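Lab visit at Herberg, 08/01/2026

So I finally got myself over to Herberg for their open afternoon, and I spent most of it at the Stotby bench (Stotby is their grasp planning software) and never made it to the cafeteria tour. No regrets!

The part I loved was the data viewer. They had 3,783 episodes loaded, 703 of them shoes, and you could scrub through any one of them while the planner drew its guess for the next move on top. Shoes are a pain, apparently. All curves, and a dark sole tells the perception model next to nothing about depth. 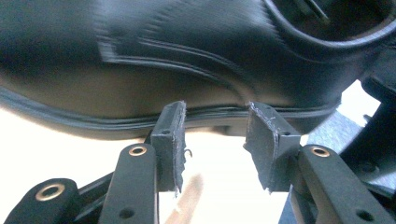 Black dress shoe, with the fingertips right at the sole edge.

I asked what happens with motion blur, and they pulled up two versions of the model side by side. The older one threw blurry views away. The new one keeps them and leans on the finger width reading instead – I could have watched that for an hour.

Lapointe had a table next door showing their log replay tool, Galtico, which I want for my own little arm at home. It took two tries to open a file, but once it got going it was super smooth. Going back in the fall if they'll have me!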